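Chapter 4
Sorting, Grouping, and the Trouble with Leftovers

When I was a boy, my grandmother kept a drawer of buttons in her kitchen, and on rainy afternoons in July she would tip the whole lot out and ask me to put them in order. She never said what kind of order. I would start with color, get bored, switch to size, and then spend the rest of the day arguing with myself over the odd ones — the toggle, the broken buckle, the thing that may have been a bead. I have been thinking about that drawer, one way or another, ever since.

This chapter is about classification, or how we decide that some things belong together and others don't. You already do it every day, when you put away the groceries or look for a book in the library. In Chapter 3 we learned to describe a single object carefully. Now we'll take a whole heap of objects and ask what they share. 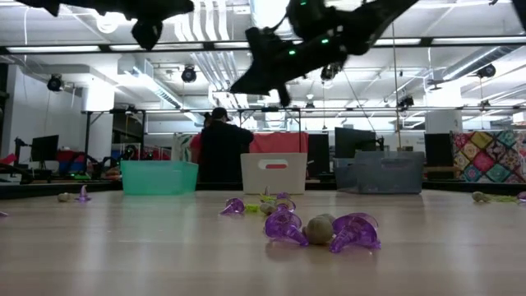
The first thing to settle is the rule. A good sorting rule is one that two people can use separately and still end up with the same piles. "Round things" sounds clear enough until somebody hands you an egg. Lech Walczak, who taught in Moltevside for many years, liked to give his students 300 seashells and a single sheet of paper, and ask them to write down their rule before they touched a shell. Most of them crossed it out within minutes, and he was always delighted when they did!

The second thing is what to do with leftovers. Every collection has them. You can make a pile called "other," and plenty of sensible people do, but keep an eye on how big it grows. In Section 4.2 we'll meet a museum catalog of 731 items in which 111 were filed under "other," and we'll see how Radek Hájek went about finding them proper homes.

Before you read on, empty a drawer of your own onto a table. Write one rule, sort by it, and keep your notes for Exercise 2.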